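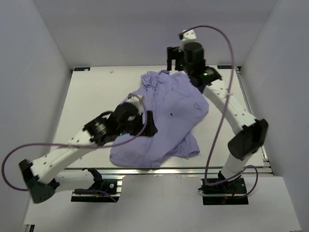

About Zasham

Hello, and thanks for clicking on the least visited page of the site. I'm Zuleica Magalhães and I edit Zasham, which publishes opinion and analysis on world politics, most of it translated into English from Portuguese. We cover elections, borders, ports, peace talks, fishing rights, the odd coup. If it's been argued over in a Lisbon café or on a Luanda phone-in, there's a fair chance we've had a go at it.

We're based in Rornville, in two rooms above the old Moreira bakery (still a bakery, different family). The rent is low and the stairs are awful. If you're coming to see us, use the side door and ring twice, the first ring doesn't do anything.

How it started

I used to translate contracts. Shipping ones, mainly. In the evenings I'd read the columnists I grew up with and get cross that my friends in England couldn't, so I began sending round my own rough versions by email with far too many notes in brackets. Then friends of friends wanted them. Nivaldo Figueiredo was one of those, and he wrote back to tell me I'd got a line about the Cape Verdean budget backwards. I had. We argued about it for a week and by the end of that he was more or less my co-editor.

The site itself went up one February, on a free template with a banner that was supposed to be blue. The first piece got eleven readers and I'm related to several of them. We've published 245 translated articles since then, plus our own commentary, and the weekly letter goes out to 3702 people. I still do the brackets, but Nivaldo takes most of them out.

Why "Zasham"?

I get asked this more than anything else! It isn't an acronym and it isn't Portuguese. It was the name painted on a boat in a photograph my grandfather kept, and none of us ever found out what it meant to whoever owned it. I needed a web address in a hurry and it was free. A reader in Goa once sent us a very long theory and we've put it on the letters page, so go and look there if you like that sort of thing.

Who we are

Me first, then. I commission, edit and do the final read on everything. I also write the Thursday letter, so complaints about its jokes come to me.

Nivaldo Figueiredo looks after southern Africa and anything with numbers in it. He taught economic history for years and he still marks things in green.

Nayara Figueiredo is his niece (yes, we know, but she did apply properly, and he wasn't in the room). She runs the Brazil pages and has built up a list of regional columnists that I'm quite jealous of. If you've enjoyed the pieces from the northern river towns, those are all hers.

Érica Rangel is our main translator and the reason the English reads like English. She works from home in Nallis and comes up once a month. She's got strong feelings about translating proverbs, mostly that you shouldn't, and she has written a piece about it that gets passed round at universities.

Kenji Boateng keeps the website standing up and edits the podcast. He came for a fortnight to fix the search box. He reads everything before it goes live and asks the questions a sensible newcomer would ask, such as who this minister is and why we haven't said so. We'd publish some dreadful muddles without him.

There are other writers and translators too, too many to put here, and each has a line at the foot of their own articles.

What we publish

Mostly opinion, clearly marked as opinion. We don't do breaking news and we couldn't if we tried, we haven't got the people. By the time one of our pieces appears the first rush of headlines has usually gone by, and I like it that way, although I do sometimes sit there on a big election night itching to join in.

Every translated piece is used with the permission of the author or the paper, and it says so at the top, along with where it first appeared. If we've shortened it, we say that as well. We link to the original every time, and quite a few readers go through the two side by side. Some of them are learning the language. Some of them are hoping to catch Érica out.

We run things we disagree with. I'd like to be plain about that, as I get letters. Nivaldo and I don't agree with each other on sanctions, or on foreign bases, or on how much a regional bloc can do when two of its members aren't speaking, so the site was never going to have one line. What we ask is that a writer knows the place, says what they think and can back up the facts in it. We won't run pieces that go after people for their faith or where they were born, and we don't run anonymous articles unless there's a real risk to the writer and we know who they are.

When we get it wrong

Please tell us. Corrections go at the top of the article, dated, with the old wording kept so you can see what changed. Our worst was a map that put a border on the wrong side of a lake, and it stayed up for two days while I was at a wedding. There's a full list under Corrections. It's longer than I'd like and I read it now and then when I'm feeling pleased with myself.

Who pays for it

Readers do, nearly all of it. We have 410 supporters who give monthly, and what they give covers the rent, the translators and Kenji's hosting bills. We don't take money from governments, parties or embassies. An embassy did send us a hamper one Christmas and we sent it back, and Nayara has not forgiven me for the cheese.

Writers and translators are paid on publication. It's a flat fee, the same for a retired ambassador as for a student with a first article, and it's on the Contribute page so you don't have to write in and ask. None of the editors took a wage for the first two years. We all take a small one now and I still have contract work on the side.

Everything on the site is free to read. Supporters get the letter a day early and they can come to the summer open evening, where there is wine and a lot of shouting about maps.

Writing for us

Send an idea, please, before you send an article. A paragraph of 100 words will do: what happened, what you think about it, and how you come to know. You can write to us in English, Portuguese, Spanish or French. Nayara reads the pitches and answers all of them, though it can take her a couple of weeks when there's an election on.

We're always short of people who can write on the smaller islands, and on fishing and ports. We are not short of people who can write on what social media has done to democracy. Sorry!

If you're a teacher, you can copy our articles for your class without asking. If you want to reprint one somewhere else, do ask, as the rights often sit with the original paper and I'll need to check with them.

Getting hold of us

The contact form comes to me. Letters by post go to Zasham, above the bakery, Rornville, and they do get here. The phone is in Kenji's half of the office and he'd rather you emailed.

This page was last updated on 20/07/2019, when we added Nayara's podcast links and took off the old fax number.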